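The gripper stalled again in August, 30 minutes into a run of 200 cycles. Same fault as last time: code 101, finger position not reached. I cleared it, homed the arm and it stalled on the next close.

I had blamed the Kornby controller and spent an evening swapping cables. Hemi Tuhiwai told me to look at the fingers first, and he was right. A bit of grit had worked into the left slide -- enough to hold it short of closed.

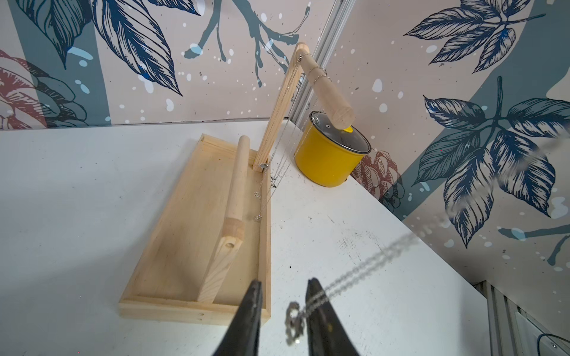 Necklaces are hard on a gripper that can't close all the way. A fine chain slips through a gap you can barely see, and the controller still reports a grip. There are dark specks on the table around the wooden stand, and I now wipe those up before a run. I also dropped the stall limit to 30 percent so it quits before it strains the motor.

Still to do: order a spare slide from Preritz and find out why the fault log only keeps the last entry.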